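**Order picking** is the work of collecting goods from storage to fill a customer's order. It takes place in warehouses, parts depots, pharmacies and the back rooms of large stores. In most warehouses it uses more labor than receiving, storage or shipping.

## Methods

In *single-order picking*, a worker carries one order through the storage area until every line is complete. The method is easy to teach and leaves little room for mix-ups, but it involves a great deal of walking.

*Batch picking* groups several orders that call for the same goods. The items are picked together and sorted later at a bench. In *zone picking*, the building is divided into areas, and each worker handles only the goods in one area. Orders then pass from zone to zone on carts or a conveyor.

Large sites often mix these methods. The parts depot at Lunderton, which stocks 2,058 different items, uses zones for small parts and single-order picking for heavy goods.

## Storage layout

Goods that sell quickly are usually kept close to the packing area and between knee and shoulder height. Slow goods go to upper shelves or distant aisles. The practice of assigning places in this way is called *slotting*, and it is reviewed when demand changes with the season - many sites do so in September, ahead of the winter trade.

Small items are held in open bins or drawers. Each location carries a code giving the aisle, bay and level.

## Goods-to-person systems

Under a goods-to-person system, the stock is brought to a fixed station and the picker stays in place. The Inura warehouse changed to this system for 958 of its storage locations and kept its remaining 495 as walk-in shelving.

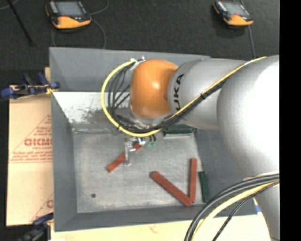

*KUKA robot arm over an open gray bin holding red and dark green bars.*

## Accuracy

Errors fall into three main groups: wrong item, wrong quantity and missing line. Sites check for them by scanning each item, by weighing the finished carton, or by opening a sample of packed orders. At Lunderton the sample is 90 orders a week, drawn every Thursday before the afternoon dispatch.

## See also

- Inventory control
- Packing station
- Slotting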